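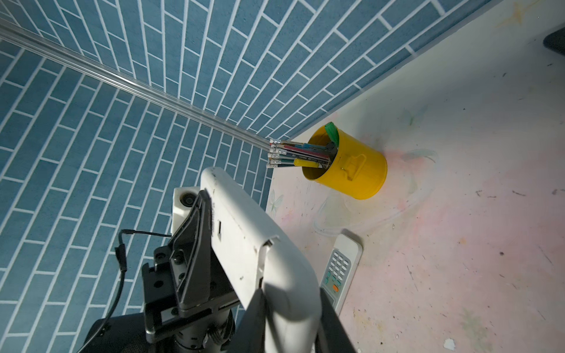 창을 크게 내면 겨울에 추워서 못 산다는 말을, 이 집 건축주는 설계 첫 달에만 양가 부모님께 번갈아 들었다고 한다. 저도 솔직히 같은 걱정을 안고 취재를 갔어요. 산비탈에 지은 집인데 북쪽으로 계곡이 열려 있거든요. 전망은 북쪽, 햇빛은 남쪽. 설계하는 분들이 제일 골치 아파하는 땅이죠.

설계를 맡은 Adevby는 집을 길게 한 덩어리로 두지 않고 가운데를 살짝 꺾었어요. 위에서 보면 팔꿈치를 굽힌 모양이에요. 꺾인 자리에 현관과 계단이 들어가고, 한쪽 팔에는 거실과 부엌, 다른 쪽 팔에는 침실이 있습니다. 덕분에 거실에 앉으면 북쪽 계곡이 보이는데 등 뒤로는 오전 볕이 들어와요. 12월에 갔는데도 등이 따끈해서 커피를 두 잔이나 얻어 마시고 한참 눌러앉아 있었네요(인터뷰는 진작 끝났는데!).

바닥면적은 40평. 숫자만 들으면 아주 큰 집은 아닌데, 들어가 보면 훨씬 넓게 느껴져요. 복도가 거의 없어서 그런 것 같아요. 현관에서 계단참을 지나면 바로 거실이고, 천장이 비탈을 따라 슬금슬금 올라가다가 계곡 쪽에서 확 높아집니다. 반대로 침실 쪽은 천장을 일부러 낮췄어요. 건축주는 처음에 답답할까 봐 반대했다가 지금은 그 방에서 제일 잘 잔다고 하더라고요.

외벽 이야기를 안 할 수가 없어요. 아래층은 땅을 파면서 나온 돌을 골라 쌓았고, 위층은 Fivix에서 들여온 탄화목으로 마감했어요. 돌 쌓는 데만 28일이 걸렸대요. 비가 오면 쉬고, 마음에 안 들면 허물고 다시 쌓고. 공사비 표를 보여 주셨는데 그 줄에는 펜으로 동그라미가 여러 번 쳐져 있더군요. 그래도 진입로를 올라오면서 맨 먼저 눈에 들어오는 게 그 돌벽이니까, 저라도 썼을 것 같아요.
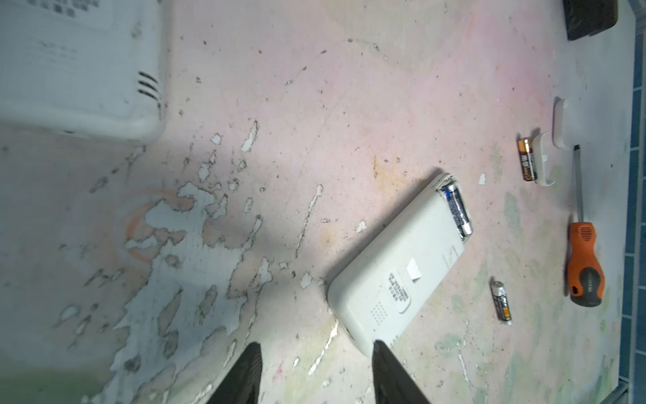 그럼 북쪽으로 난 그 큰 창은 정말 안 추운가요? 창가에 바짝 붙으면 서늘한 기운은 있지만, 삼중유리에 창 아래로 난방 배관을 한 줄 더 돌려서 소파 자리까지는 냉기가 오지 않습니다.

창호는 Tilden 제품이고, 가장 넓은 한 짝은 크레인으로 들어 올려 끼웠다고 해요. 비탈길이 좁아서 크레인이 후진으로 올라왔다는데, 그날 얘기를 하실 때 건축주 표정이 아직도 아찔해 보였어요. 처마는 남쪽만 깊게 뺐습니다. 여름 해는 막고 겨울 해는 들이는 익숙한 방법인데, 여기서는 처마 밑이 그대로 툇마루가 돼요. 비 오는 날 거기 앉아 고추를 다듬는 게 새로 생긴 취미라고요.

제가 제일 탐났던 곳은 따로 있어요. 계단참 옆에 붙은 작은 서재! 책상 하나 놓으면 꽉 차는 크기인데 옆으로 긴 창이 앉은 눈높이에 딱 맞춰 나 있어요. 서 있으면 벽만 보이다가 의자에 앉는 순간 소나무 둥치가 주르륵 보여요. 책장은 Deng이라는 동네 목공소에서 짰고, 선반은 최대 17칸까지 높이를 바꿔 가며 끼울 수 있대요. 지금은 절반쯤이 만화책입니다.

아쉬운 점도 물어봤어요. 세탁실이 현관 쪽이라 빨래를 들고 집을 가로질러야 하는 것, 그리고 주차장에서 현관까지 계단이 12단이라 장 본 날은 좀 힘들다는 것. 두 번째는 나중에 경사로를 낼 자리를 미리 비워 두었다고 해요. 마당은 아직 손을 못 댔고, 봄이 오면 돌벽 아래부터 수국을 심을 거랍니다.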